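**Loltham lab notes, May**

The folding project at Trullside has moved on from towels, which forgive everything, to paper, which forgives nothing. The new method, Asivum, learns from 12 demonstrations and plans only 2 moves ahead. The old one wanted 1000 and sulked anyway.

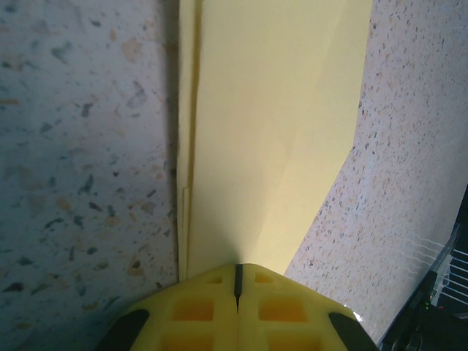
### What changed

Asivum works from the wrist view alone and treats a crease as something to steer by — the old planner saw creases as noise and tried to flatten them. On the Qureshi folding set it now finishes 11 of the 12 shapes. The twelfth is a boat, and we are not discussing the boat. 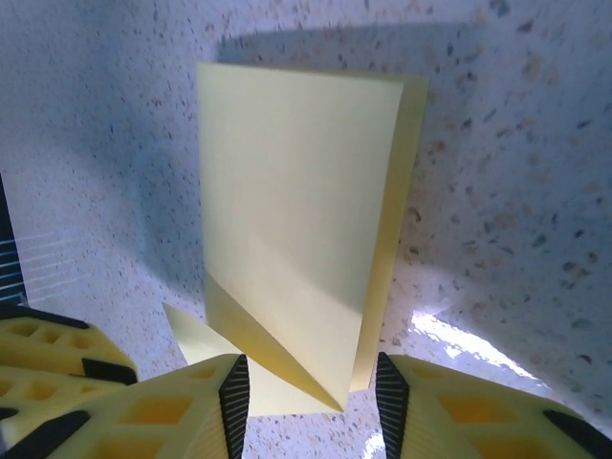 *Folded yellow sheet, held at its lower end between the fingers.*

Code goes up once the comments are fit to be read.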